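Kitchen and carpet news from Colville

Written by Parvaneh Arabzadeh, for the house newsletter

Dear neighbours, after the long break our shared kitchen on the ground floor is in use again, and I was asked to write some lines on how we keep it. Many of you have already found the new mugs. Please read also the part on the sink, where we had the most questions.

First the floor, as it was the first complaint. The grey carpet collects crumbs and small things very quickly. Nuno Abreu goes over it on Monday evening, but he can't be there every day, so please pick up what you drop. Bottles, tubes and lids that are found on the carpet go into the box by the door and stay there for 30 days.
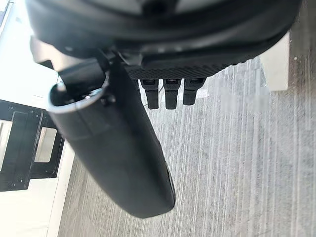

The dishwasher

We agreed at the January meeting that cups and mugs go directly into the dishwasher and don't wait on the counter. Tip out the last of your tea in the sink first. Then pull the lower rack well out before you load, so you don't knock the handles against the metal. Mugs may go on the lower rack when there is space, plates too. Leave the door down only while you are loading – Laurinda Aguiar has a bruise on her shin from last year and would not like a second one.

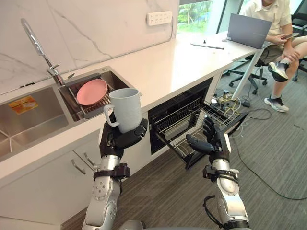

The machine should be started when it is full, or at 19:00, whichever comes first. A few people asked me if they may run it half empty in the morning. I would prefer no, but if you have guests and need the cups, please go ahead and empty it afterwards.

For one single mug it's often faster to wash by hand. The steel rack can be pulled out over the large basin, and a mug dries very well there when you lay it on the rods. Please don't leave it until the next day. When Noémi Hegyi cooks for the Grolside lunch she needs the whole sink, both sides, and last time she had to move 23 pieces before she could wash one carrot.
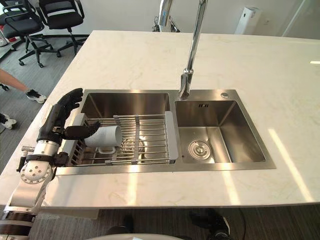
Page last changed: Monday, 3 pm

Small plates can stand in the dark rack in the smaller basin. It is only for things that are already clean. Someone has been putting unwashed bowls there, and then everybody has to wash again. The rack can be lifted out when you want to drain pasta, but kindly put it back.

The marble behind the sink should be wiped with a soft cloth and water only. Aurora Torres keeps the cloths and will give you a fresh one if you knock on her door before dinner.

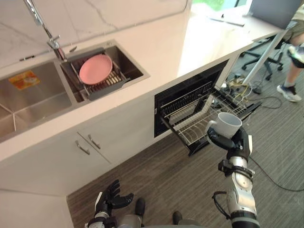

White mug and dishwasher rack, ground floor kitchen.

We are still missing 3 teaspoons and the lid of the big pot. If they are in your flat, you may return them quietly to the drawer.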